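## Furniture drive: what we need before February

The furniture drive runs again this winter, and donations open at the Linel Street hall at the start of February. Last year we passed along 1474 pieces to households in Kondley and the surrounding towns. Most of it was small stuff: side tables, lamps, chairs, shelves. Small pieces go fastest and we always run out of them first.

We are short on seating this year. Kitchen chairs, stools, benches and step stools are all welcome, in any color or style, and they don't have to match. Families moving into their first apartment often have a table from a relative and nothing to put around it. As of this newsletter there are 87 households on the waiting list for chairs alone.

Please look over your items before you bring them in. Turn chairs and stools over and check where the legs join the seat. Plastic seats can crack on the underside long before anything shows on top, and a leg that wobbles a little at home will wobble more after a ride in the van. Loose screws are fine, we can tighten those. Cracked joints are not, and we have to pay to get rid of them.

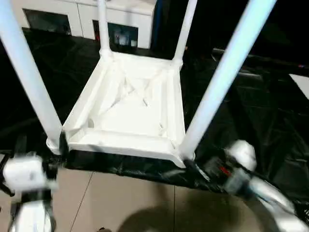
We can't take mattresses, cribs, car seats or anything with a recall notice. Upholstered pieces need to be clean and free of smoke and pet hair. Wim Jansen checks everything at the door and he will turn things away, so please don't be offended if he sends a couch back home with you. Large items such as wardrobes and bed frames should be taken apart, with the hardware in a bag taped to the biggest piece.

Drop-off is at the side entrance from 9 in the morning until 2 in the afternoon. There is room for two cars at a time in the lane, and the neighbors have asked us to keep the driveway next door clear. If you can't get to the hall, call Nerys Powell at the office to arrange a pickup. The van is already booked for much of the first half of the month, and pickups in Oltinden are grouped together to save on gas.

We also need people to drive and lift. Shifts are three hours and you can sign up for just one. Ilse Van Wijk has the schedule - the afternoon shifts are the hardest to fill. Bring gloves if you have them and wear closed shoes.

Receipts for tax purposes are available at the desk when you drop off. We can't mail them later, so ask for yours before you leave.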